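Selling to the neighbours

25 October 2025

I have spent most of this week reading about export credit, which tells you what sort of week it was. The kettle has been on more or less continuously. Lunch has been toast.

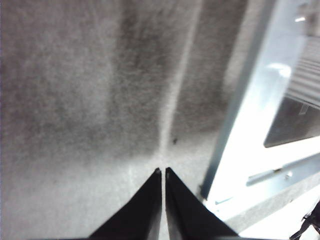
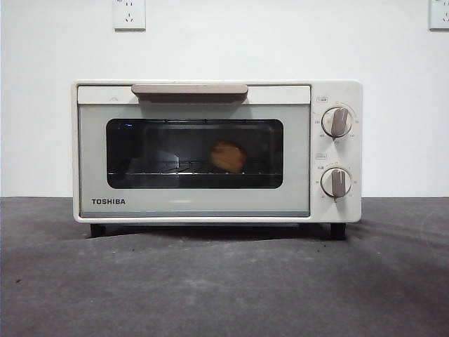
The Mernico business

For anyone who doesn't follow the trade pages (my mother, for one, has given up), Mernico makes pumps. Irrigation pumps mostly, plus a line of filters that nobody asked for and everybody now buys. It employs 82 people, and until last spring it sold almost entirely at home. Then it was offered a contract to supply 500 pumps overseas, and the whole firm went a bit giddy.

I did some work for them years ago, back when the export department was a drawer. So when the contract stalled I got a phone call from Igor Koubek, who runs the sales side and has the patience of a man who once waited 16 weeks for a customs stamp. He wanted to know if I could explain what was going on. I couldn't, but I enjoyed being asked.

What was going on, as far as either of us could work out, was a falling-out between two governments over fishing licences. Pumps didn't come into it. But the ministry that would have signed off the order had stopped answering letters from our side of the water, and a rival called Ruchti, based in a country that had been careful to offend no one that month, was suddenly being taken out to a lot of dinners.

Small firms and big quarrels

You would think a company that size could slip underneath a diplomatic row. In my experience it is the other way about. The large outfits have people in the capital whose entire job is to have lunch until things improve. Mernico has Igor and a budget airline account.

There was talk of help. A trade adviser came down, had the factory tour and left behind a brochure on "building resilient relationships", with a photograph of a handshake on the front. Igor says the paper is very good quality.

He has also had advice from Sollix, a consultancy, who suggested setting up a local partner. This is sensible, and I would have suggested it too if I had thought of it. The snag is that a local partner wants a share, and the margin on a pump is already thin enough to read a newspaper through. They costed it 3 different ways and liked none of them.

What happens next

The bid has been extended to December. I take that as a good sign. Igor takes it as two more months of hotel breakfasts. He flies out again next week with a revised price and a sample filter in his hand luggage, and I have told him to be early for everything and say nothing at all about fish.

Meanwhile I've promised to read through the Jorkirlow tender, a smaller job and closer to home, in case the big one falls over. It comes in four parts with two annexes, and the second annex contradicts the first. I've written to ask which one they meant and had an automatic reply saying the office is closed for a training day.

More when there is more. If anyone has dealt with that export credit form – the long one, with the box for "other" – and knows what they want in the box, please write in.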